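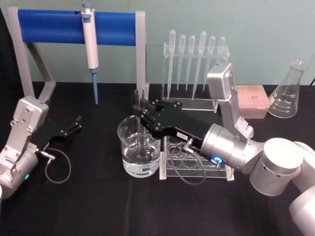 Bench Technician, Automation Side
Endale Labs, Avon – full time, days

We are looking for a bench technician who is comfortable being outnumbered by their equipment. Since August, much of the stirring and dispensing at our Avon site has gone to a two-armed setup called Drorko. Drorko does not take lunch, and has never once labeled a flask. You will take lunch, and you will label the flasks.

The job used to be mostly thumb work. Our technicians went home with sore hands and a deep knowledge of daytime radio. Now the job is setting up the bench, teaching the arms new routines, watching them, and deciding when to press stop. Some people find this restful. Others miss their pipettes, and we keep a manual bench for them.
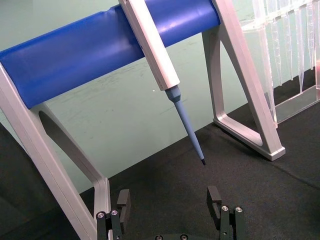
A good part of your morning will go to putting things back exactly where they were yesterday. A person reaches for a pipette wherever it happens to be. Drorko reaches for where it was told the pipette would be, and you'll come to have opinions about colleagues who tidy up.

What you'll do
– Lay out glassware, racks and tips before the 9 a.m. run
– Write and correct routines in Trirkutier, our scheduling software (training given, patience not supplied)
– Keep the run log in sentences other people can read

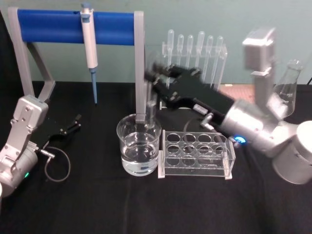
What we ask for
Two years at a wet bench, steady habits, and a willingness to say "I don't know why it did that" in front of your supervisor. No coding background needed.

What you get
A team of nine, four weeks of paid vacation, and a say in which tasks get automated next. Nobody's hours were cut when the arms came in, and we'll put you in touch with the people who were here before them.

Send a resume and a short note to Hiwot Yilma, quoting job 3056. Please write the note yourself.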